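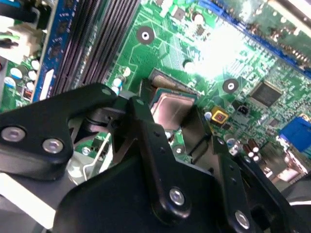
Home Reviews Tools Old PCs Contact

I finally gave in and bought the Plesta bench kit, the small one with the tweezers, the plastic pry picks, the anti-static strap and a little tube of thermal paste. I paid 243 for the Nuneck version a few years back (never again) and this one was nowhere near that, so I went in expecting junk. I was pretty happy!

My test patient was an old Dell desktop, green board, gray metal case, the kind of thing I can't stop dragging home. I wanted the processor out, cleaned up and back in, which is a good workout for a kit like this because you need small tips and a steady hand and there's never enough room.

The tweezers are the best part. They have 2 pairs in there, straight and bent, and the bent ones have a grippy coating near the bend that I loved right away. The tips meet properly, which my old Bemex ones stopped doing by the second month. The picks are fine, a bit soft. I chewed up the end of one on a heat sink clip, but there are 3 in the pouch so I'm not crying about it.

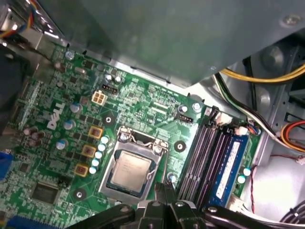
Tools > Working around the socket

With the metal retention frame open there's plenty of space to get at an LGA chip from above, but the load lever runs right alongside, and those capacitors next to the socket are begging to be bumped. I like to hold the chip by the edges and go straight up and straight down. No sliding, please, those contacts bend if you look at them funny.

The thermal paste is okay. Kind of thick, and the tube has one of those caps that rolls under the desk the second you let go. I'd use it on an office machine but I keep a tube of Rautiainen for anything I care about (sorry, old Dell).

My only real gripe is the strap. The cord is too short! I had to scoot the whole case over to clip on, and the snap popped open twice while I was working. My friend Iida Mäkelä has the bigger kit and says hers is the same, so don't pay extra hoping for a longer one.

Would I buy it again? Yep, for the bent tweezers alone. Four stars, and it'd be five with another foot of cord.

We use cookies to remember your preferences. Accept Manage settings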